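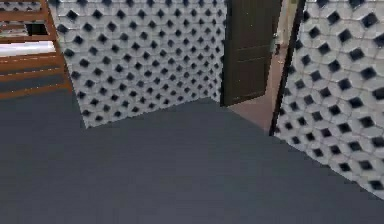
Teleoperated Demonstrations for Indoor Navigation: Project Report
Tsehay Jemal and Santosh Grewal

1. Aim
The project tested whether a small set of remote-control demonstrations is enough to teach a simulated mobile base to travel between rooms. All work was done in the Feren simulator, using the furnished house Resmont. The learning code is called Clollitz.

2. Collecting demonstrations
Each operator drove the base with a gamepad while watching only the onboard view. Velocity commands and images were logged together at 6 Hz. We recorded 79 demonstrations and discarded those in which the base touched a wall. Before the logged runs, each operator had 30 minutes of practice.
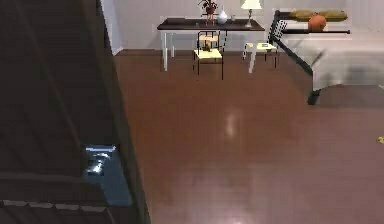
Start poses were drawn at random from the free floor area of the selected room. Poses too close to a drop were rejected, a check that matters in rooms like the one with the bed and the table, where a staircase descends directly beside the open floor. The glossy floor there also reflects light, so we did not use brightness as a cue for free space. Operators were told to keep a steady speed and to stop fully before turning in place.

3. Doorways
Partly open doors gave the most trouble. Grewal tended to swing wide and enter straight; Jemal cut close to the door edge. The policy trained on both sets averaged the two paths and clipped the door in almost every early test. Training on one operator's data at a time removed most of these contacts.

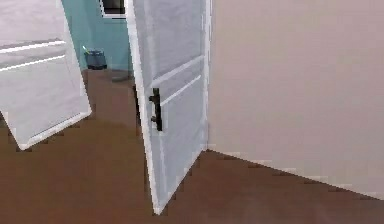

Figure 3. Partly open white door, with the teal-green wall of the next room beyond.

4. Remaining work
Door angle should be logged with each demonstration. A second house, Ortuño, has been loaded but not yet driven.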